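Revision 31, 19 Dec 2018. Replaces the May pages for the Saengthong shop floor.

## 4. Setting up a produce restocking run

This section covers the mixed-bin condition of the Hadik grasping study. Read section 3 first if the arms have not been homed today.

1. Load the bins with the artificial vegetables. Single-item bins (bitter melons, green beans, potatoes) are the baseline. Mixed bins hold two kinds each: cucumbers with carrots, and sweet potatoes with tomatoes.
2. Drive the robot up to the display and stop on the carpet. Keep the base clear of the cabinet fronts.
3. Hang the basket on the right gripper by its looped handle and close at setting 60. The left hand stays free for picking.

 **Caution:** Keep your fingers out of the handle while the gripper closes. The stop button does not release it.

4. Check the head camera view before you start logging. The bins should fill the upper part, with the basket below them and to the right.
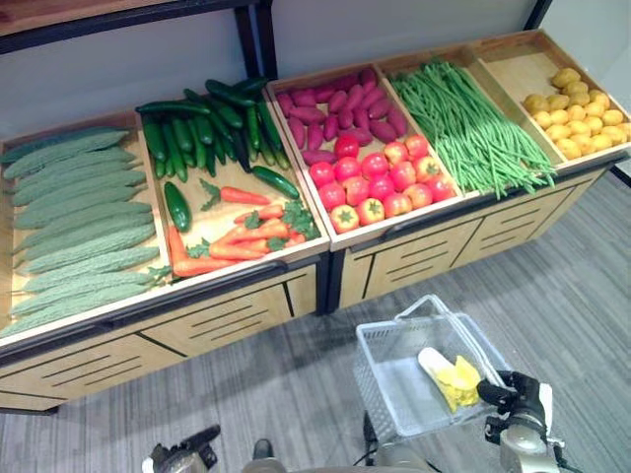 5. Start Fleklow and enter the bin order, left to right. Mixed bins get two labels, back item first.
6. Run one trial. The time limit is 900 seconds — the log closes by itself after that.
7. Between trials, put stray items back by hand and leave the piles uneven. Kanyarat Phetsri's analysis depends on some clutter, so do not tidy a mixed bin into rows that were not there at the start.

**Note:** A complete set is 224 trials. Failed grasps count. Trials stopped by the operator do not, and must be repeated with the same bin order.

If the basket swings into the rim of a bin, stop the run and tell Samran Saithong before changing the arm height. Height changes go in the Irkunby sheet, column F.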